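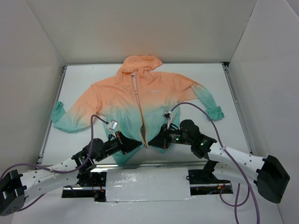 Orange-to-teal hooded jacket, zip front.

Children's and adult outerwear, returns check
Tue 17 April
Checked by: Dalia Petrauskas
Lot 2826, Alero hooded, plus leftovers from the Starkov order

1. Neck label present, fiber content readable
OK on the Alero. Starkov ones fading after one wash, told Heino in March, no answer yet.

2. No drawstrings at hood or neck, kids sizes
FAIL, 3 pieces. Cords still in. Pulled and bagged, do not put back on rail.

3. Snaps and buttons, tug test
OK. One loose snap on a cuff, resewn.

4. Zipper teeth and tape, no sharp ends
Run a finger down the whole lenght, both sides. Bottom stop is where they scratch. Two pieces rough, filed and rechecked. 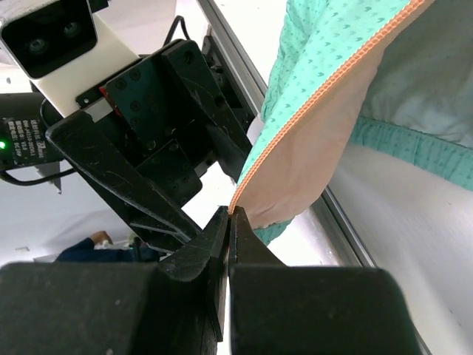

5. Reflective strips firmly attached
N/A for this lot. Grigaitė vests are on the other sheet, 3312.

6. Needle and pin check
Done, wand and by hand. One pin, inside a pocket. Please look in pockets!!

7. Smell, mold, stains
Carton 13 smells musty. Left open by the door, check again before it ships to Olten.

8. Rails and floor
Rail by the exit still too close to the door. Third time I've writen this.

Follow up
Heino Vaher: cords, Starkov labels, the rail.
Me: carton 13.
Hold the lot until the cords are signed off.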